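Plarkari

Dovero, 88 minutes. Directed by Mojtaba Moradi.

Moradi's second feature is a stop-motion film built on a single location, a ferry terminal in winter, and on a single question: who moved the clock. The plot is thin. It is also consistent, and the script keeps its rules about time from the first scene to the last.

The animation is shot mostly on twos. Walk cycles are stiff in the opening 8 minutes and loosen once the crowd leaves and the ticket clerk has the hall to herself. Lighting changes are handled in long, slow ramps with no visible flicker.

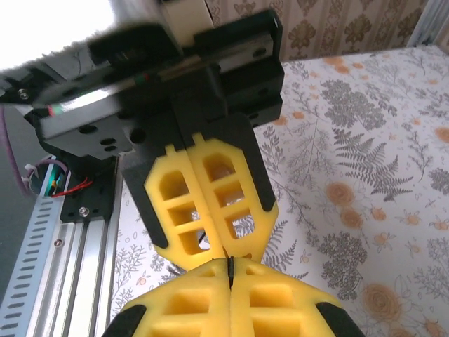 Sound is the weaker department. Dialogue sits low in the mix and the foghorn does not. I watched it twice, once in a theater and once on the Tredis disc, and the balance was the same both times.

The middle section runs too long. The clerk's argument with the harbor pilot repeats information we already have, and a cut to 80 minutes would have cost nothing. The score by Taheri - 40 minutes of it, nearly all for solo clarinet - fills some of the gap.

The ending is abrupt and correct. The clock is wound, the hall goes dark, and the credits start without music.

Recommended for viewers with patience for slow animation. Small children will probably lose the thread.

Reviewed 1 December 2022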